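Projects > Petard > Gallery

Petard planner: simulator gallery

Petard is the motion planning and control package we maintain at Godanetti. It takes a goal for the gripper, a list of things to stay clear of, and the current joint positions, and gives back a timed path that the arm controller can follow. Most of our testing is done in simulation before any of it goes near the arms in the Putport lab. The gallery covers the tabletop block tasks, which are the ones we use to decide if a build is good enough to release.

The block tasks are simple on purpose. A few colored blocks are put on a plain table, the planner is told which one to go to, and a checker compares the final block positions with the goal. The block positions are drawn at random from a seed, so any run can be played back exactly. The nightly set has 200 layouts and the release set has 3000.

Until this spring we logged only numbers: path length, planning time, closest approach to anything in the world model. The numbers are fine for spotting that a build got worse. They are poor at showing why. Now each run also writes out rendered views, and we go through the ones the checker flags.
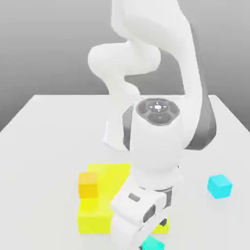

Layout 307, release set. Arm over the yellow slab, orange cube on top of it, the two cyan cubes on the table.

Layout 307 gets looked at a lot. The gripper is low over the slab with the orange cube to one side of it, so the margins we set for the fingers and the hand housing matter. With the old collision model, which wrapped the whole hand in a single box, the planner often reported no solution in layouts of this type. The current model uses separate shapes for the hand and each finger. It costs more checks per step, but the planner now returns a path for most of them.

The same layout is a fair test for perception. From this view the arm covers much of the slab and part of one cyan cube. The block detector was tuned on views with the arm parked out of the way, and it tended to split the slab into two yellow pieces when the hand came between it and the camera. We now mask out the arm using the joint positions before the detector runs, then fit a full block outline to whatever is left. Objects that drop out of view keep their last known pose for 2000 milliseconds before the tracker lets them go.

Some notes on settings, for people running the set themselves:

Rendering is off by default. Turn it on with the render option in the run file, and expect the full release set to take most of a night on one machine.

Shadows are on in all gallery views. The detector behaves differently without them, so please leave them on if you plan to compare results with ours.

Finger padding is set per task – do not copy the value from the block tasks into the bin tasks. The bin walls need more room.

Replays need the same build of the physics engine. A seed from one version will load in another without a warning, but the blocks may settle in slightly different places.

The run files and the checker are in the Kincaid repository, under block tasks. Kincaid is also where the scoring scripts are kept. Bug reports should include the layout number, the seed and the build.

Last updated: 2018-07-04

Comments (3)

gridsearch_dan
Does the arm mask use measured joint positions or commanded ones? We had a lag problem with commanded positions and the mask trailed behind the arm on fast moves.

petard-dev
Measured, with time stamps matched to the camera. Commanded is still there as an option but I wouldn't use it for anything quick.

mlowe_controls
The split hand model fixed most of our "no solution" cases too. Planning time went up a bit – still fine for us. Any chance of the bin tasks getting a gallery page?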